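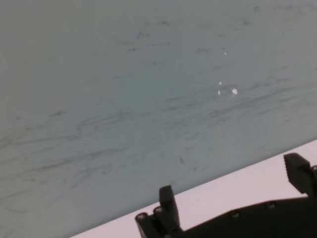 Wrist camera view of a two-finger gripper in front of a gray-blue surface with faint dark streaks.

Residue-guided wiping is a method in robot manipulation in which a robot arm cleans a flat surface by following the marks still visible on it. The marks are found in images from a small camera mounted near the gripper, and each wiping stroke is planned from the most recent image. The method is mainly used in research on household and classroom robots, where it serves as a test of how well a learned controller can judge when a task is finished.

The method is usually credited to Leonie Widmer, who described it in a technical report from the Sulgate laboratory. The control software written for the report is called Hetix, and the set of recorded demonstrations released with it is called Clima.

Background

Wiping by robot was first treated as a problem of coverage. A planner from 1987, known as the Van Hecke planner after its author, divided a rectangular surface into parallel lanes and moved a pad along each lane in turn. Coverage planners of this type are simple and do not need a camera, but they spend as much time on clean areas as on dirty ones. They also have no means of detecting a mark that remains after the pad has passed over it.

Later systems added a fixed overhead camera. This made it possible to skip clean areas, but the arm often blocked the view of the part being wiped. Moving the camera to the wrist reduces this problem. The image is taken from close range and thin traces are easier to pick out, although only part of the surface may be in view at one time.

Method

A cycle has three stages. In the first, the arm holds still and the wrist camera records an image. A segmentation network labels each pixel as surface, mark, gripper or background. The gripper label is needed because the fingers stay in view and their dark color can be confused with heavy ink.

In the second stage, pixels labeled as marks are grouped into patches. Each patch is given a score based on its area and its contrast with the surface around it. Long, thin streaks are handled separately from compact specks. A streak is wiped along its length, while a speck is wiped with a short back-and-forth motion.

In the third stage, the arm picks up or keeps hold of the wiping tool, carries out a single stroke and backs away. The cycle then repeats. It ends when the total score falls below a set threshold, or when two strokes in a row have failed to lower it.

The second stopping rule was added to deal with permanent features. Scratches, chips and points of reflected light can resemble marks in an image, and early versions of Hetix would wipe at them without end. Under the rule, a patch that does not change is placed on an ignore list for the rest of the run.

Training data

Clima contains 531 demonstrations recorded by human operators guiding the arm. Of these, 462 are used for training and the remainder for testing. The recordings include surfaces seen at a slant and surfaces that fill most of the image, as well as views in which the edge of the surface crosses the picture diagonally. Faint traces left by earlier wiping were kept in the data on purpose, as they are the most difficult marks to label.

Results

The report compared Hetix with a lane-based coverage planner in 249 paired runs. Both used the same arm, the same felt pad and the same stroke pressure. Hetix needed fewer strokes when marks were confined to one part of the surface. When marks were spread evenly, the coverage planner finished sooner, since it did not stop to take an image after every stroke.

Faint, wavy streaks were the most common source of error. The network tended to break a single streak into several patches, which led to short strokes that overlapped. Raising the contrast of the image before segmentation helped with gray traces but increased the number of false detections near bright reflections.

Limitations

The method assumes that the surface is flat and close to one color. It has not been shown to work on patterned or glossy material. It also depends on steady lighting, as a shadow cast by the gripper can change the score of a patch between two images. Pressure is fixed in advance, so the arm cannot press harder on a stubborn mark.

See also

Coverage path planning
Eye-in-hand camera
Learning from demonstration
Image segmentation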